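**Call for participants: pilot sites for the Prodano two-arm drinks station**

Grenside is looking for 13 cafes, juice bars, hotel breakfast rooms and staff canteens to take a Prodano station on trial. The trial starts in June. Applications are open now and close when the places are filled.

Prodano is a bench-mounted unit with two arms. It pours cold drinks from spouted pouches, jugs and bottles into ordinary glassware. You do not need special cups. It is sold as a kit, and your own staff run it after a day of training. It does not take payment or talk to customers.

**What you get**

- One Prodano station on loan for the length of the trial, with delivery, setup and removal paid by us
- Training for up to four staff members
- A spare set of finger pads and a cleaning kit
- Phone support from 6 a.m. to 8 p.m.
- $400 a month toward your time
- The option to buy the station at the end at 25 percent off list price

**What we ask of you**

- A level counter or table that can carry 235 pounds, next to a grounded outlet
- At least two hours of use on each day you are open
- One person on each shift who is named as operator
- A short log entry after every shift: spills, stops, refills and anything staff had to do by hand
- A monthly call with our product team

Pulpy juice is a main interest for this round. Thin drinks pour at a fairly steady rate. Juice with pulp can slow down at the spout and then come all at once, and the arm has to correct its tilt while the glass fills. We want sites that serve this kind of drink every day and use more than one style of glass.

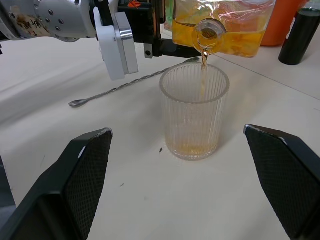 *Page last changed: May*

Each arm has its own gripper. The setup guide covers pouches held near the top edge and poured spout down, and straight tumblers with smooth or ribbed walls. Stemmed glasses are not supported yet. Please do not apply if most of your drinks are served in them.

The station's wrist cameras record during pouring so we can review faults. You must be willing to post a notice for staff and customers. Recordings are stored by Grenside and are deleted when the trial ends.

**Who can apply**

Any licensed food or drink business within a day's drive of our Ruawai workshop. Small sites are welcome. You do not need experience with automation, but you do need a manager's written consent.

**How to apply**

Send us your business name, opening hours, a list of the drinks you want poured, and the length and depth of your counter. Mark it "Prodano pilot" and use the contact form on the Grenside site. We reply to every application within two weeks. Shortlisted sites get a visit before we confirm a place.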